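Section 7: Before you commit money to a Primari cell

7.1 Read the quote line by line. The arm is the cheap part. Fingertips, guarding, freight and the Soltard licence are usually priced on a separate sheet, and that sheet is where Grullside got caught.

7.2 Ask for a simulated run using a plain capped cylinder the size of your own product. Ledesma will offer you a highlight reel instead. Decline it.

7.3 Have the run repeated 200 times with the container leaning and off centre between the fingertips. Ask for every failure to be logged, including near misses.
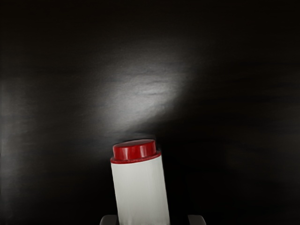 7.4 Multiply the vendor's cycle time by your own shift pattern. A brochure figure of 1000 picks assumes somebody is standing by to clear jams, and that wage belongs in your budget.

Note: A good result in simulation tells you very little about grip on real plastic. Hold back the final payment until the cell has run on your floor.

Caution: Do not sign form 3032 (early acceptance) in exchange for a July discount. It ends your right to return the fingertips.

7.5 Send the completed costing to Aniela Jakubowski. Gun-woo Song must countersign any licence longer than one year.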